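3.2 Keeping the gripper in shape

Most of what I know about the hand-held gripper I learned with a screwdriver in my other hand. The design itself (Section 3.1) is simple enough: two fingers, each one a small linkage of black bars, a grip pad at the end, and a trigger that pulls both sides in together. What the drawings don't tell you is how it behaves after a few weeks of picking up clothes. Clothes are hard on it! They weigh almost nothing, so you'd think the opposite, but they shed lint, they snag, and they hide small amounts of play in the joints until the recordings are already spoiled.

We had two grippers, built from the same Prisell kit, and I looked after both of them through May. Gyu-bin Geum did the same job before me and left a page of notes taped inside the case lid, which I've leaned on heavily here. The notes say to start with the screws, so I'll start there too.

The screws at the finger joints double as pivots. Tighten them hard and the linkage binds, and the finger closes in little jerks that show up in the trigger signal as a staircase. Leave them loose and the pad tips sideways when it meets something thick. The setting I ended up with is to run each screw down until the bar just stops swinging under its own weight, then back off by a hair. I put a tiny drop of Rivulow thread lock on each one and let it sit overnight. Before the thread lock, I was redoing this every 20 grasps or so on a bad day (the left outer joint was always the first to go, on both units, and I still can't say why). With it, a joint would usually hold for a whole session of 200 grasps.

Next come the pads. They need to meet flat and at the same height, and the fingers need to mirror each other from open to closed. I check this by closing the gripper slowly on a strip of paper and tugging from each side. If the paper slides out one way and sticks the other, one pad is sitting crooked, and I loosen its mount, press the pads together by hand, and tighten again. Figure 4 was recorded on a home drawer task, and the joint screws and the right pad are easy to make out in it, so it's a handy reference for what the parts look like in use. 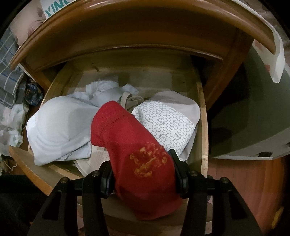 Figure 4. Gripper view during the drawer task: a red knitted sock held between the two pads above an open wooden drawer.

Knits are the fabric I'd pick for testing a fresh alignment. A knit squeezes down a lot between the pads, and it spreads if the pressure is uneven, so a crooked pad gives itself away quickly. Smooth padded pieces are fussier in a different way. They tend to roll out from between the pads if the surface has picked up lint, and then you blame the joints for something a damp cloth would have fixed. I lost most of a Sunday to exactly that. I had one gripper completely apart on the kitchen table, every bar laid out in order, before I thought to wipe the pads.

So wiping went to the top of the routine. I clean the pads with a barely damp cloth before every session and let them dry fully. We tried a Lastero cleaning spray for a while and dropped it, as it left the pads slick for the first few grasps. Lint in the triangular gaps of the linkage is a separate problem, and a soft toothbrush gets it out well enough. Long threads are worse, because they wind around a pivot and work their way under the screw head. For those I take the screw out, pull the thread free with tweezers, and reset the joint from scratch.

The camera mount needs a look as well, though less often. The fingers should come up from the bottom of the view in the same place each time. I keep a saved still with the gripper fully open and flip between it and the live picture at the start of a session. Any shift bigger than a finger bar's width and I reset the bracket. The bracket we got from Hrubý has slotted holes, and those creep if the gripper gets knocked against furniture (drawer sides, mostly).

The whole check takes me 12 minutes now when nothing is wrong. I write the result on the session sheet, along with which joints I touched, and any recordings made before a loose joint was found are marked for review. The marked recordings stay in the raw set but are left out of the training split described in Section 3.3.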